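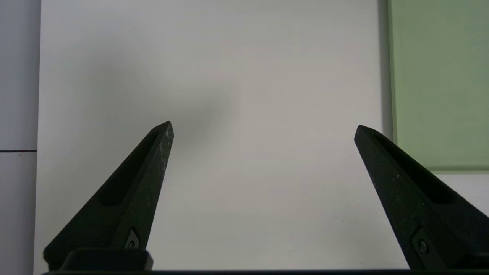 Tresley, 6/12/20

79 shares

The train to Tresley goes by way of Trovis, where you change, and where the buffet was shut. It has a sign in the window saying it will reopen in January, without naming the year. I ate half a cereal bar I found in my coat and watched a man in a tabard move a bin from one end of the platform to the other, look at it, and move it back.

I mention this because my notes on the journey are longer than my notes on the first hour of the visit, and I don't like to waste them.

The Casden ropeworks is a fifteen-minute walk from the station if you believe the leaflet, and twenty-five if you have my knees. You go past the church, past a second church that now sells carpets, and down a lane that gets narrower until you are sure you've gone wrong. Then there's a long wall. It goes on for ages. It is only when you've been walking beside it for a while that you realise the wall is the factory, and that the factory is one very long, very thin building, like a railway carriage that nobody had the heart to stop building.

Rope, you see, has to be made in a straight line. If you want a rope of a certain length you need a shed a good bit longer than that, and once you've built the shed you're stuck with it. The one at Casden is 120 metres from door to door. They are proud of this, and also a little defensive, as there's a longer one up the coast that gets the television crews.

We were taken round in small parties, spaced out and masked, with the big doors propped open at both ends. This turned the building into a sort of wind instrument. I had been advised to dress warmly and had decided that I knew better.

Our guide was Siobhán Rafferty, who started in the office doing invoices and was moved to the floor when somebody noticed she was always on it anyway. She has the right voice for the job. She could talk over the machine and over the wind, and over a gentleman in our party who had been in the merchant navy and wished it to be known. He knew a great deal about rope. She let him have the first few minutes, then asked him kindly which way the yarn was twisted in the piece he was leaning on. He had a look. He got it wrong. After that it was a very pleasant tour.

The business of making rope goes like this, as far as I understood it. You take fibre and twist it into yarn. You take a bundle of yarns and twist them the other way into a strand. You take three strands, usually, and twist them the first way again, and because every layer is trying to undo itself in the opposite direction to its neighbour, the whole thing locks up solid. It's held together by disagreement. I have served on parish councils run along the same lines, though you couldn't have moored a boat with them.

At the far end there's a wheeled carriage which creeps down the shed towards you as the strands twist and shorten. It moves at about the speed of a queue at the post office. Between the strands sits a grooved wooden cone called the top, and the rope forms behind it as it travels. I had expected to be bored by this and was not. All of us stood there in the draught with our hands in our sleeves and watched a cone. When it finally reached the end there was some clapping, muffled by gloves.

They keep a cupboard of old tops, each with a number burnt into it. Number 2501 is the favourite. It is pear wood, so dark with handling that it could pass for a lump of coal, and Siobhán says it still gets used for the awkward orders. I asked whether there had really been two and a half thousand others before it. She said she thought the numbering had been started fairly high up to impress a customer.

The awkward orders are most of the trade now. Ordinary rope comes from elsewhere, and cheaper, and she was quite plain on that point. What keeps the lights on is the odd stuff: bell ropes, theatre ropes, a length for a museum ship where every inch has to be wrong in the way it would have been wrong at the time. A good deal goes out as Semwal, which is their name for a soft three-strand cord sold for banisters and dog leads. I was told it's named after the street where the founder's wife grew up. The leaflet says it's named after a ship. There was a brief silence when I pointed this out, and then we were shown the tar store.

The tar store is worth the fare by itself. It has been out of regular use for years and it still smells like a kipper that has been to sea. My scarf has been hanging in the back porch since I came home, and the cat won't go through there.

We were allowed a go at the hand crank, one at a time, with much wiping down in between. It takes three people to turn the hooks and hold the other end, so there was also a fair amount of shouting across the gap. I was put on the holding end. You lean back and it pulls you forward, a bit at a time, with surprising firmness. Mine came out lumpy in the middle, where I had sneezed. They let you take it away. It's on the garden gate, and the gate does stay shut, mostly.

Tea was served in the yard, in paper cups, and was excellent. The cake was wrapped in so much film that I needed the merchant navy gentleman's penknife to get in. He had cheered up by then and told me about a storm. I don't believe all of it happened to him.

A few practical things, if you're thinking of going. You have to book, and they'll ring you back, so answer your phone. The floor is old brick and uneven. The shop takes cards but sulks about it. There's one lavatory and it's at the opposite end from wherever you are – take that seriously, in a building of this shape.

My train back was over 14 minutes late into Trovis and I missed the connection. The bin had been moved again.

Share this 79
Comments 14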